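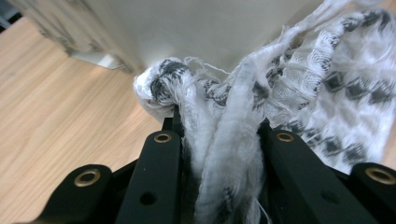 Home Products Manuals Parts Contact

4. First wash and care program set-up (Winora 29 washer)

Do this before any real load. Takes a while, don't skip it.

4.1 Open both water taps fully. Check under the hose nuts for drips.
4.2 Drum empty. Door shut till it clicks.
4.3 Turn dial to COTTON HOT. No detergent this time.
4.4 Press Start. Let it run to the end, incl. the spin.
4.5 Wipe the door seal. Leave door ajar.

NOTE: a bit of gray water on the first drain is normal. Factory test water.

4.6 Woven scarves, shawls, anything with a fringe
1. Read the label. No label = hand wash program.
2. Shake out, fold loosely, put in a mesh bag. Zip closed.
3. Dial to DELICATE. Spin down to the lowest setting, or off.
4. Liquid detergent only, half a cap. Powder leaves marks on dark checks.
5. Take out straight away when it beeps. Dry flat on a towel, out of teh sun.

Light and dark in one weave: first time wash it alone. Color catcher sheet helps.

CAUTION: no softener on wool. No tumble dryer, not even on low.

CAUTION: loose fringe can catch in the door seal. Check all the way round before pressing Start.

4.7 Error codes
E122 - door not locked. Push harder, start again.
E151 - no water. Taps, then hose filter (see 6.2).
Any other code: switch off, wait, switch on. Still there, call your dealer and have the serial number redy. It's inside the door rim.

4.8 Child lock
Hold Spin and Start together until the key symbol lights. Same again to unlock. Lock stays on after a power cut.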